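Moving Your Old Articles into Jarley

Part 7 of the Jarley Writer's Handbook
Last revised February 12, 2019

Welcome back! If you've been following along, you now have a profile, a pen name and at least one short page that you're not too embarrassed to show your family. In this part we'll bring over the articles you wrote somewhere else, whether that was on Beltell, on a blog of your own, or on one of the many writing sites that have closed their doors over the years. It takes some patience, but you can stop after any step and pick it up again tomorrow, and your work will be waiting in Drafts just as you left it.

Before you begin

You'll need your Jarley password, a copy of your old articles (a Beltell export file is the easiest, but plain text pasted out of a word processor is fine too), and a notebook or a spreadsheet for keeping track of what went where. I still use a paper notebook, with a coffee ring on nearly every page.

Caution: Do not delete anything from your old site yet. Please. We get letters every month from writers who cleared out their old account first and then found that the export file had only their titles in it.

Bringing in an export file

1. Sign in and open your Dashboard. Choose Articles, then Import.

2. Click Choose File and find the export on your computer. Beltell files end in .zip and should be left zipped, exactly as they came.

3. Pick a category. Everything in the batch goes into this one category to start with, and you can move articles one at a time later, so don't agonize over it.

4. Click Start Import and leave the tab open. A small batch is done before you've found your slippers. Savvas Ververidis, who tested this page with his whole archive of fishing articles, brought over 254 of them and went off to make lunch.

5. When the green bar reaches the end, click View Drafts. Nothing is public at this point, so feel free to poke around and open things.

Note: You can import up to 61 articles in a single batch. If your file holds more than that, Jarley splits it up for you and shows a fresh green bar for each batch.
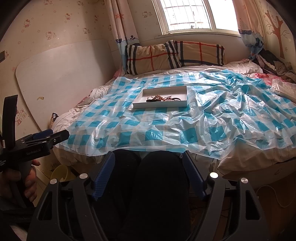
Will readers who saved my old links still be able to find me?

Only if your old site lets you set up a forward. Jarley can't reach into another company's pages, so you'll need to sign in over there and paste in your new Jarley address for each article. Where forwarding isn't offered, many of our writers replace the old text with a sentence or two and a link to the new page.

Tidying up each draft

6. Open a draft and read it from top to bottom as a stranger would. You'll be surprised how often "last summer" turns out to be nine years ago.

7. Look for leftover module names. Beltell articles often carry stray words such as "Poll Box" or "Guestbook" where a gadget used to sit. Highlight them and press Delete.

8. Check your links. The Link Check button sits under the editing box and marks any dead ones in orange. Ferenc Szűcs, who looks after the button, asks me to mention that very slow websites are sometimes marked orange too, so do click before you cut.

9. Fill in the Summary line. Keep it to 16 words or fewer, and write it the way you'd tell a neighbor what the article is for.

10. Click Save Draft, and move along to the next one.

Caution: The Clean Formatting button takes out every bit of bold, italic and centering in the article, and it can't be undone once you've saved. Try it on a short piece first.

Publishing

11. Turn off or forward the old copy before you publish the new one. Search engines can take a while to notice a move, and two live copies of the same page may end up competing with each other.

12. Tick the box beside each finished draft and click Publish. We ask new members to publish no more than 7 articles a day during their first month, so that our two reviewers, Trinidad and Angelica Sison, can give each one a proper read.

13. Write down the new address in your notebook, next to the old one.

If a draft comes back with a yellow flag, open it and read the comment at the top. Most flags are for a missing photo credit or for too many shopping links in a row, and both are quick to mend. Click Resubmit when you've made the change. There's no limit on how many times you can do this.

Members who moved over from Gasik in August should use the separate instructions in Part 8, as those files are laid out differently. Questions about earnings on moved articles go to Jonalyn Dimaculangan through the Help form, with "Import" in the subject line.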